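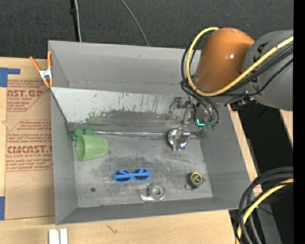

So what do you wear to an awards show when you've been nominated for playing a corpse? Navy blue, according to my sister, because black would look like I was still in character.

I should back up. I spent six seasons on a TV drama called Curotlow, mostly as a guy in the back of the police station holding a folder. Then last May the writers decided somebody had to be found in the reservoir, and my folder guy got the call. I figured that was it for me. But they gave him flashbacks! A whole episode of them, 37 minutes with a wife and a boat and a gambling problem, and I got to cry in a hardware store. The rest of the time I was on a slab with my eyes shut, trying not to swallow.

And then the Treda Awards people put me on the list for Best Guest Performance, me and three actors whose faces you'd know from the sides of buses.

My agent called on a Friday while I was in line at the pharmacy. She yelled, I yelled, and the man behind me asked if I was all right. I told him I'd been nominated for a Treda. He said congratulations and were those the ones for radio.

The ceremony was at the Leitner Theater, which I'd only been in once before, as an usher. I still knew where the draft came from, so I kept my coat on. They sat me in row M next to a woman who produced a baking show and had brought crackers in her purse (bless her, the thing ran almost four hours). She'd seen my episode. She said, "You were very still," and I have thought about that every day since.

My category came up right after the music number. They play a clip for each of you, and I'd been hoping for the hardware store. They used the slab. Sixty feet of screen, or that's how it felt, and my big gray face on it, and right at the end, plain as anything, my left nostril moved. I heard a person in the balcony gasp. I honestly think they thought it was a plot point.

The bus guy won. The tall one. He gave a lovely speech and thanked his horse.

Afterward there was a party at the Bonow, up on the roof, and I was planning to skip it, but the cracker lady had me by the elbow. I stood by the heater and ate shrimp. The tall bus guy came over for a shrimp too, and he looked at me for a while, the way people do when they can't place you, and then he said, "Reservoir!"

I said yes.

"I watched that with my mother," he said. "She cried at the boat."

He wanted to know how I held my breath that long, so I showed him. You let most of it out first and then you think about a hallway. He tried it right there with the trophy under his arm, and we went three rounds, and I beat him every time.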